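Skip to content
Home – Docs – Downloads – Changelog – Contact

Dedorstead Crawl Space Moisture Readings

README for the data package, version 2

What this is

A set of moisture and humidity readings taken under single-family houses during paid home inspections. Each record covers one visit to one crawl space. The package was put together by Stela Anghel and is kept up to date by Ailsa Kerr. It is meant for inspectors, contractors and students who want to see what ordinary readings look like in houses with and without a ground cover.

The package covers 77 houses in and near Dedorstead. All of them have a vented or closed crawl space with at least one access hatch. Houses on slabs and houses with full basements were left out.

Files

readings.csv – one row per reading, with the house number, the spot, the wood moisture content and the time of day.
houses.csv – one row per house, with the decade it was built, foundation type, vent status and ground cover.
notes.csv – free text from the inspector, lightly edited to take out names and street addresses.
codes.txt – the short codes used in the other files and what they stand for.

The house number joins the three tables. It has no link to a street number or a permit number.

How the readings were taken

All wood readings were made with a Tirix pin meter pushed into the bottom face of a floor joist or the inside face of the sill. The meter was set to the softwood scale. Relative humidity and air temperature came from a Leka handheld sensor, left on the ground cover or bare soil for 10 minutes before the number was written down.

In most houses the inspector took readings at each corner, at the hatch, under the kitchen and under each bathroom. Some crawl spaces were too low to reach every corner. Those spots are listed in readings.csv with an empty value and the code NR.

Readings were not taken in standing water or within arm's reach of exposed wiring. Where either one kept the inspector out, the code is NA and there is a line in notes.csv.

Columns that cause trouble

wmc is wood moisture content in percent. Values under 6 were below the bottom of the meter's range and are stored as 6 with the flag LOW.

cover says whether there was plastic sheeting on the soil. "Partial" was a judgment call. Two inspectors looking at the same floor might not agree, so treat full and partial with some care.

vent says whether the wall vents were open on the day of the visit. It does not say how the owner keeps them the rest of the year.

age is the decade from the county record. For houses with additions it refers to the oldest part – the addition gets its own line in notes.csv if the inspector went under it.

Known problems

The houses were not picked at random. People pay for an inspection when they are buying, selling or worried, so damp houses may show up more often here than they would in a plain survey of the town.

House 31 has the same sill reading entered twice. We left both rows in and marked the second one DUP.

Version 1 had humidity and temperature swapped for the Skatmont subdivision. Version 2 fixes this. If your copy has crawl spaces at 70 degrees with 55 percent humidity all down one street, check the version line at the top of houses.csv.

The readings do not tell you where water is coming from. A high number under a bathroom can be a drain, a supply line, a wax ring or plain condensation, and the files only give the number.

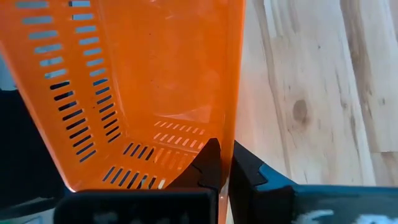 Can I use these readings to decide whether a house needs a vapor barrier?

They can give you a range to compare against, but the decision should come from an inspection of that house. Soil, drainage, vents and local code all matter, and only some of those are in the files. If your own readings stay above the range for similar houses, ask for a second visit in a different season.

Use and credit

You may use the files for teaching, research and your own business, including paid work. Please name the package and the version number. Do not try to match house numbers to addresses, and do not quote a single house from notes.csv in a sales document.

Corrections

Send corrections to Ailsa Kerr through the contact page, with the house number and the column name. Changes go into the changelog with the next version. The last full check of the tables was finished on April 18, 2026.

We use cookies to remember your download settings. Accept – Decline

Contact | Terms of use | © Dedorstead Crawl Space Moisture Readings | Back to top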